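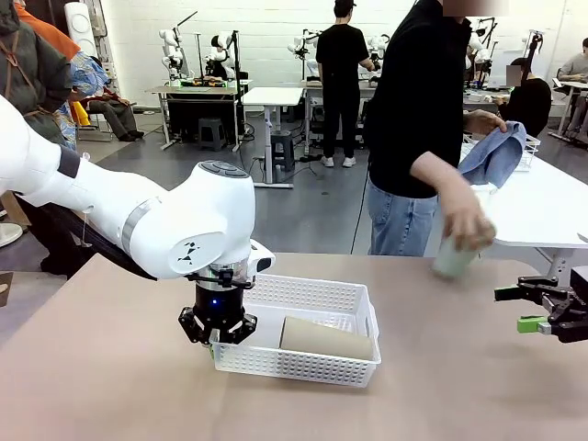
Sorting out the shared tables

The small things basket is back in use from this month, after a trial at the Fodton workshop in February. It went well enough that the Vunberg and Skerar rooms will be doing the same.

For anyone who missed the trial, the idea is simple. Each shared table has one plastic basket. When you finish at a table, anything loose that you didn't bring with you goes into it: cups, cloths, cardboard tubes, odd lids, tape. You don't need to know where it belongs. The basket is emptied at 4.30 and the contents go back to the shelves, the kitchen or the recycling.

A few points came up during the trial.

Cups. Please tip out any dregs in the sink first. Plastic cups can go in the basket, but china mugs should be carried back to the kitchen by hand. We lost 2 mugs in February, both of them under a heavy roll of tape.

Cloths. Dry cloths can go in as they are. Damp ones should be hung on the rail by the sink, as they make everything else in the basket smell. It doesn't matter whether they are folded. They all go through the wash together on the last afternoon of the month and come back in a pile by the door.

Cardboard tubes. Lay these flat along the bottom and put other things on top. Stood on end they tip the basket over, and they also get knocked on to the floor and rolled under benches. Tubes in good condition are kept for posting drawings, so please don't squash them. Anything longer than the basket goes in the tall bin next to the stationery cupboard.

Wire baskets. These are for clean things waiting to go out on the tables, and the plastic slotted ones are for things coming back. People did mix them up in the first week. We have ordered labels, and until they arrive please go by the material – wire for out, plastic for in.

Food does not go in either kind.

We bought 26 plastic baskets from Lyimo, which is enough for every shared table in the three rooms with a few left over. The spares are on the bottom shelf of the stationery cupboard. If yours has cracked, swap it and leave the old one by the recycling. The slots let crumbs through, so give the table underneath a wipe when you lift the basket.

Desks that belong to one person are not part of this. You can have a basket on yours if you like, but you will need to empty it yourself.

Skerar will start first, with Vunberg to follow once the shelves there have been put up. If something of yours has gone missing, try the lost property box in the Fodton kitchen before asking at the front desk. Call extension 2638 if a basket needs emptying early.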